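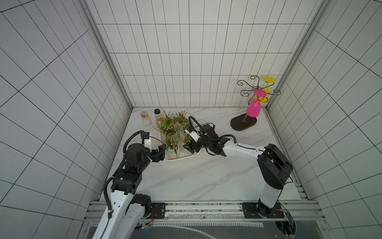

Pluvstead Flower Room: progress report to the Hrytsenko Fund

By Reiko Ogura
March

We're at the halfway point of the grant, and I'm happy to say the flower room is up and running and getting a lot of use! When I last wrote we had a bare back room, a cold tap and a great many buckets. Since then the tiling has gone in, the shelving is up, and people have started dropping in to do arrangements even when there's no session on.

White tiles with black grout were Liudmyla Symonenko's choice. I had argued for green, and I was wrong. You can see the shape of an arrangement properly against a plain white background, and pollen wipes straight off. The marble-patterned tabletop was more of a gamble (it shows every bit of soil) but the learners love working on it, and a quick going over with a cloth at the end sorts it out.

The trays have been the real success of the winter. We started with single vases, one per person, and found that people finished quickly and went home. Stepan Kobzar suggested putting several small arrangements together in one white plant tray, so that each has to sit well with its neighbours. It changed the whole session. People now talk about height and spacing, swap stems, and move things left a bit and back again until somebody puts the kettle on. We've had 771 visits since opening, and the tray evenings are the busiest by a long way.

Spending so far is £3,509. Most of that went on tiling and plumbing, with £400 on trays, floral foam alternatives and secateurs from Grasari. The secateurs were dearer than we'd planned for, but the cheap ones crushed the stems and we gave up on them.

Two things are still outstanding. The second sink is on order and the plumber has promised us a date. We also need better storage for wet foliage, which is living in the corridor for now and gets in everybody's way.

Next up is a run of spring trays for the Cono day centre, with narcissi if the weather is kind to us. Do come and have a go when you visit!

Comments

Mavis Nguyen-Tran: Came to a tray evening with my sister and we're both hooked. Is there a waiting list for the spring ones?

Chrysoula Mavromatis: Still think the green would have been nice, Reiko. Lovely room though.

Recent reports
Opening the back room
Choosing stems that last
Cono day centre: first visit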